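Relatório do projeto Vik – recolha de demonstrações com garras de mão
Prollusville, 7/24/19

Quando começámos o projeto, a ideia era ensinar o braço Prarik por teleoperação, mas cada tentativa levava tanto tempo (e tanta paciência!) que acabámos por mudar para garras seguras na mão, uma em cada mão, com as quais a própria pessoa mostra a tarefa.

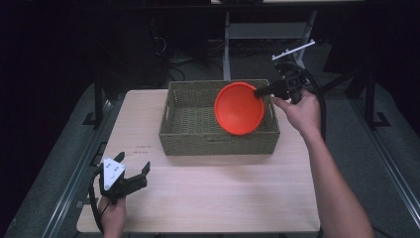
Figura 1. Demonstração com duas garras: funil e cesto entrançado sobre a mesa.

Gravámos 1.085 demonstrações em 6 sessões, e foi um gosto ver como os colegas ganhavam jeito de uma sessão para a outra. O funil deu-nos água pela barba – a ponta é estreita, a boca é larga, e a pega muda bastante conforme o lado por onde se chega. Por isso pedimos a todos que variassem a aproximação.

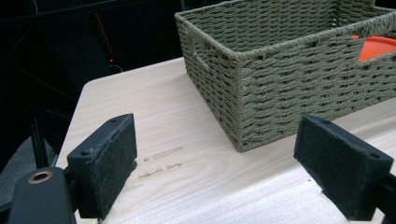 Também revestimos os dedos com feltro preto, uma solução simples de que ficámos a gostar muito, embora o feltro vá largando pelo e tenha de ser visto de vez em quando. O treino foi feito com o programa Skarkum, e em August queremos repetir tudo com 7 objetos novos e chegar a mais de 1.530 demonstrações.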